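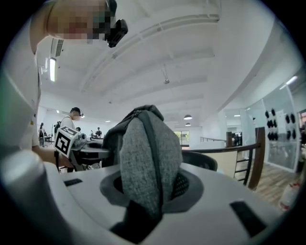
Rekix H2 hand-held gripper kit

Two-finger hand-held gripper for recording manipulation tasks at the bench, supplied as a kit for home and shared workshop assembly. The H2 replaces the H1 and takes the same finger inserts. Camera mount not included with the bare kit; see Options.

Contents
Printed housing, two halves, white
Finger carriage with linear rail
Trigger and return spring
Fastener bag (M3 and M2.5)
Finger inserts, 3 pairs
Printed assembly guide

Specifications
Mass, assembled, without camera: 961 g
Battery (Unon pack, sold separately): 2250 mAh
Run time with marker light on: over 6 hours
Charging: USB-C

Assembly
Allow an afternoon. Heat-set inserts go into the left housing half first, from the inside face. Fit the rail before the trigger — the trigger pin can't be reached once the rail is loose in the shell. Do not use threadlocker on printed parts. The carriage should travel its full length under its own weight when the housing is held upright. If it catches, ease the rail screws a quarter turn and retighten from the centre outward.

Use with fabric
Smooth inserts let knits slip at low trigger force. Use the ribbed pair for garments and tea towels, and keep straps and drawcords clear of the carriage opening. Lint collects behind the rail; brush it out with the battery removed.

Options
Jirska camera mount, wide lens
Marker cube, fiducial faces, black and white
Nugroho bench cradle, grey

Spares
All printed parts are sold singly. Files for the finger inserts are free to download, and any colour of PETG will do. PLA inserts creep under load and are not covered by warranty.

Kits ordered before noon on Sunday leave with the next dispatch.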